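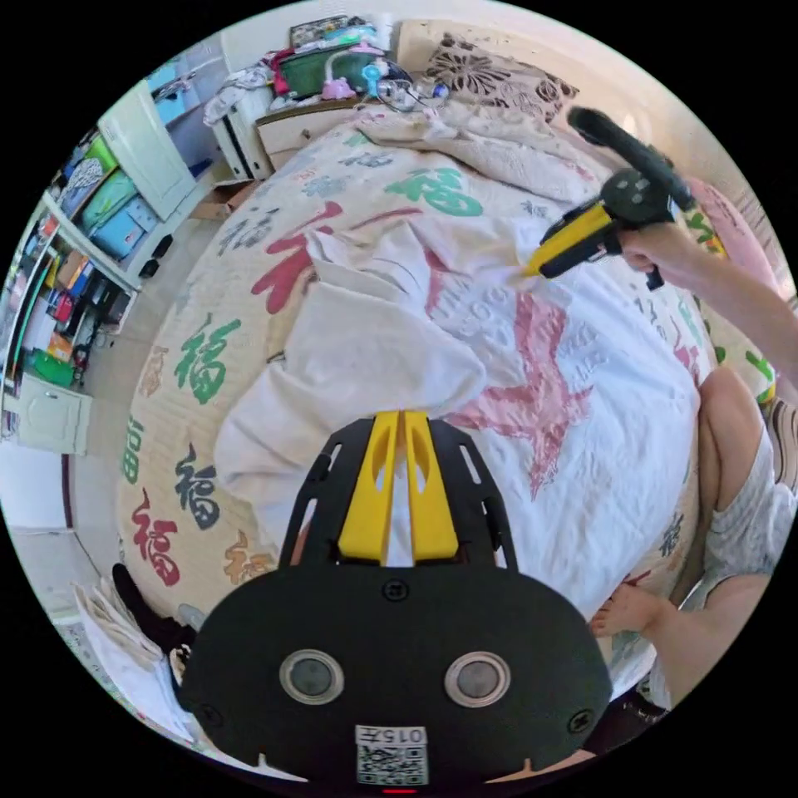
Home Forum Buying Guides Sign in

Budgeting for hand-held grippers, towel folding
posted by skokholm_n

We want two hand-held grippers per person for recording towel folding at home. The quote is 276 a unit, fingers included. Is that all I should plan for?

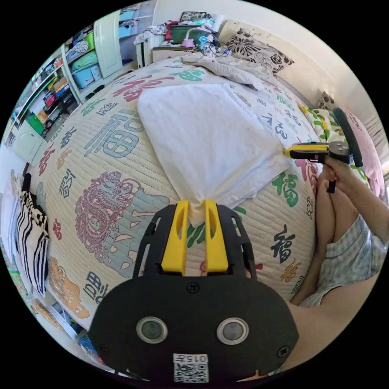
Lieven De Bruijn
No. Add spare fingers and storage. Our first 57 sessions took 266 GB – buy the drives up front. I'd also order one extra gripper per pair and put a number on every unit before it goes out. 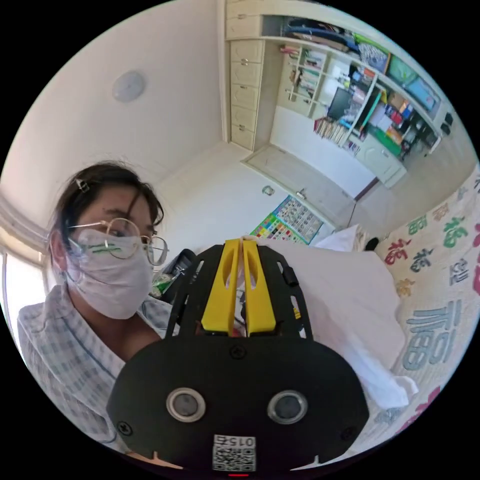
endau_b
Ask about shipping. Ours was over 2 weeks late.

hallway9
Depends on the towels.

Related
Ollby gripper fingers: which size to order
Leasing or buying a small arm
Hà charging dock, worth it?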